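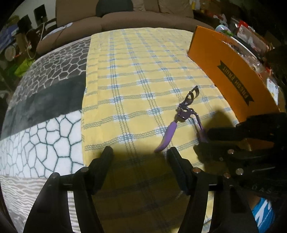 家庭桌面采集现场,手持夹爪的两指之间是一只睫毛夹。Ornach项目组供图

Ornach家庭物品操作数据采集项目完成首阶段工作

本网讯 由Wemo研究所牵头、Dikmont公司与Besnard技术学院共同承担的Ornach家庭物品操作数据采集项目,日前完成首阶段采集任务。截至3月底,项目组已在427户家庭中完成入户采集,覆盖日常物品111类,所得操作记录正在进行统一整理和质量复核。按照计划,首批数据将于6月移交Wemo研究所,用于抓取与操作策略模型的训练。

Ornach项目于上年度立项,主要面向居家环境中小件物品的拿取、翻转、开合、归位等操作,目标是为学习型机器人系统积累数量充足、来源真实的人类操作范例。项目立项论证时,三家承担单位一致认为,现有训练材料多在实验室台面上取得,背景整洁、光线固定、物品种类偏少,模型在此类材料上训练后,进入普通住户家中时成功率下降明显。为此,项目确定了入户采集的总体路线,要求采集人员在住户日常使用的餐桌、茶几、灶台、书桌等处开展工作,原则上不清场、不换布、不另设灯光。

在采集方式上,项目统一使用手持夹爪。操作人员手握夹爪完成动作,随夹爪安装的相机同步记录画面,后期再由画面与传感数据恢复夹爪的运动轨迹和开合幅度。Dikmont公司负责设备的装配、标定与维护。该公司技术部门介绍,手持方式无须将机械臂搬入住户家中,两名采集人员携带一只工具箱即可入户,从进门到开始录制的准备时间控制在15分钟以内。所得数据在夹爪结构一致的前提下,可直接转用于装有同型末端的机械臂。

物品目录的编制由Besnard技术学院承担。目录初稿以厨房用具和文具为主,经试采后作了较大调整,增补了梳妆用品、缝纫用品、小五金件和药品包装等门类。其中,睫毛夹、指甲钳、发夹、折叠剪刀等带有铰链或弹簧的小件被单独列为一组。学院相关教研室指出,此类物品体积小、外形不规则,两只手柄之间留有空隙,夹爪从不同方向接近时,可用的抓取位置差别很大;部分物品被夹起后还会自行张开或转动,对模型判断物品姿态提出了较高要求。

以睫毛夹为例,采集规程规定了四种基本动作:自手柄一侧夹起并平移,自夹头一侧夹起并平移,在桌面上原地转向,夹起后放入指定容器。每种动作均须在不同的初始朝向下重复,且两次重复之间由采集人员重新摆放物品,不得沿用上一次的落点。夹取金属夹头时,指尖软垫应避开胶条部位。动作未完成、物品滑落或中途更换抓取位置的,记录予以保留,并在标注时注明原因,不作删除处理。

关于失败记录的取舍,项目组内部曾有不同意见。试采阶段的做法是只保留成功记录,入库数据较为整齐,但Wemo研究所在初步训练中发现,模型一旦偏离预定轨迹,缺乏纠正动作的依据。经三方会商,规程第二版改为全部留存,另设“滑落”“空夹”“误触”“改抓”四个标签。此前已舍弃的部分记录无法恢复,由项目组在后续批次中安排补采。

在台面条件方面,规程未对桌布、毯子、垫板等作统一要求。花纹桌布、格纹桌布和带褶皱的布面均可直接使用,但须在登记表中注明材质和主要颜色。Wemo研究所算法部门认为,织物表面受压后会产生位移,格纹随之变形,夹爪在布面上投下的阴影也会遮住细小物品的边缘,这些因素在实验室台面上不易复现,对提高模型的适应能力具有实际意义。与此同时,布面过软会使指尖下压过深,规程提示操作人员以指尖轻触布面为限,不得拖动桌布带动物品。

数据质量复核分三级进行。第一级由采集人员在现场完成,重点检查画面是否连续、镜头是否被衣袖遮挡、夹爪开合信号是否正常;第二级由Besnard技术学院组织学生标注人员完成,逐条核对物品名称、动作类别和起止时刻;第三级由Wemo研究所抽样复核,抽样以500条为一批,批内出现标签错误的,由原标注小组整批重核。复核中较为常见的问题有两类:一是起止时刻标注偏晚,夹爪已接触物品而记录仍标为接近阶段;二是物品名称不统一,同一物品在不同小组的登记表中出现多种写法。针对后一类问题,学院已编印带图的名称对照表,发至各标注小组使用。

住户信息保护是项目管理的重点内容。各采集点在入户前均与住户签署知情同意书,明确采集范围、数据用途和保存期限。画面中出现的证件、信函、人像照片等内容,由标注人员在第二级复核时作遮盖处理,原始文件存放于Wemo研究所的隔离存储区,调阅须经书面批准。住户可在采集结束后三个月内提出撤回,项目组在收到申请后删除相应记录,并书面告知结果。首阶段已有住户提出撤回申请,均已按规定办理完毕。

在人员培训方面,Dikmont公司编写了《手持夹爪操作要点》,对握持姿势、移动速度、接近角度和放置方式作出规定。新进采集人员须先在培训教室完成基础动作练习,再随同有经验的人员入户,经考核合格后方可独立承担任务。要点特别提出,操作人员应按自己平时取放物品的节奏完成动作,避免刻意放慢或中途停顿;夹爪移动过程中不得用另一只手扶持物品,确需扶持的,应停止录制后重新开始。手腕连续负重容易造成疲劳,单次录制结束后应安排休息,每日录制时长由各采集小组组长登记备查。

设备方面,首阶段暴露出的问题主要集中在指尖软垫和紧固件上。软垫在反复夹取金属件后表面磨损,摩擦力下降,影响细小物品的夹持;连接件上的螺钉在长时间使用后存在松动现象,可能导致两指闭合位置出现偏差。Dikmont公司已将软垫列为定期更换件,并在每日开工前的检查单中增加螺钉紧固一项。标定环节也作了相应调整,由每周一次改为每到一处采集点即进行一次简易标定,标定结果随当次记录一并保存。

据介绍,首阶段数据的整理工作由三方联合工作组统筹,4月至5月完成全部标签核对和格式转换。数据移交后,Wemo研究所将先以带铰链小件组和厨房用具组开展训练,并在Besnard技术学院的模拟居室内进行机械臂实测。实测所用物品与采集所用物品不重复,台面布置由学院另行安排,测试结果以内部报告形式提交各承担单位。

项目第二阶段拟于7月启动,采集范围将由桌面扩展至抽屉、置物架和浅口收纳盒等部位,动作类别相应增加拉开、翻找和按序取出。由于此类操作中物品互相遮挡,单一视角难以完整记录,Dikmont公司正在试制加装侧向相机的夹爪,样机将先行交付两个采集小组试用。第二阶段的物品目录和采集规程修订稿已发送各承担单位征求意见,意见反馈由Besnard技术学院项目办公室统一受理。

(Ornach项目联合工作组)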